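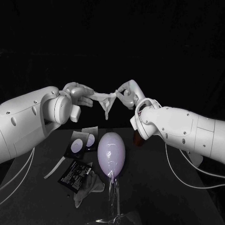
A thin white sheet, creases and all, with the pale lavender egg on the table below.

Stelmont Wrap Sheets, white, one size
Reviewed by Augustina Zakaria
April 4, 2025

The store page for these sheets has 1,294 ratings, nearly all of them glowing, and a banner saying 3,000 packs have been sold since February. I have bought enough gift wrap online to be wary of both numbers. I paid $9 for a pack with my own money and spent two weeks using it on every awkward thing I had to give away, starting with a big glossy egg that has beaten ordinary tissue every time I've tried.

The claim on the package is that the sheets "wrap any shape beautifully." What you get is a flat stack of thin white sheets, folded once, in a plastic sleeve with a sticker that tears when you open it. There is no way to close the sleeve again. I keep mine under a cookbook.

What it's made of, I can't tell you. The label says "premium wrap material" and leaves it there. In the hand it's somewhere between paper and film. It's slippery like film, but it makes a papery sound and holds a fold like paper. I wrote to Stelmont to ask and got a reply thanking me for my interest. If you care about whether your wrapping can go in the recycling bin, and I do, that's a poor answer.

Creasing

This was the first thing that bothered me. The sheets pick up wrinkles as soon as you handle them, and you can't smooth them out again. Pull the top edge tight and the rest still sags into a fold, and any loose end bunches up into a tail. Over a dark table you see every mark. The product photos show the stuff lying as flat as a bedsheet in a catalog. Mine never looked like that, even straight out of the sleeve.

I tried ironing one on low between two dish towels. It came out shinier in one corner and otherwise the same. I would not do that again.

On the egg

An egg is a mean test. There's no flat side to start from, the surface is slick, and whatever you put around it wants to slide down toward the wide end. I tried it three ways.

Laying the egg in the middle and gathering everything at the top worked best. You get a thick bunch at the top that needs ribbon, and the folds down the sides look deliberate if you spread them with your fingers first. Rolling the egg up in the sheet and twisting both ends, candy style, was a failure for me. The twists came undone before I could tie them. Draping a sheet over the top and tucking it underneath looks nice for as long as no one picks it up.

Now the good part, and I'll give Stelmont this one. The sheets are a little see-through, and over pale colors the effect is pretty. The lavender came through soft and cloudy, and I got more compliments on that egg than on the gift inside the last box I wrapped. Over a dark green mug the same sheet looked gray and tired. So choose what goes under it.

On everything else

A paperback: fine, but so is newspaper. Tape sticks to the sheet well enough and then can't be moved, so you have one try at each corner.

A jar of jam: surprisingly good. The bunch sits neatly on the lid.

A pair of candlesticks: I used two sheets on each and still had a corner poking through. They tear easily once there's a nick, and they hardly tear at all before that. Use sharp scissors. Mine were dull and the edge came out ragged.

Second opinion

I gave a few sheets to Kekeli Ankrah, who wraps at the counter of a gift shop and is faster at it than I'll ever be. Kekeli liked them better than I did. Her trick is to crumple each sheet on purpose before wrapping, so the new creases disappear among the old ones. I tried this at home and it does help. It also means the "smooth satin look" printed on the sleeve is something you give up before you begin.

Compared with Nadarmont tissue

Nadarmont's plain white tissue is what I normally use. It's cheaper per sheet, the label says it's paper, and it tapes, folds and tears the way you expect. It also hides more, which matters if the gift is supposed to be a surprise. It loses on round things, where it splits at the bend. The Stelmont sheets didn't split on the egg once, even when I pulled hard.

Who should buy it

If you wrap round, pale, shiny things, and you have ribbon on hand, one pack is worth trying. For boxes and books I'd save the money. I won't be buying a second pack until the label says what the material is.

Rating: 3 out of 5. It would have been two and a half without the egg.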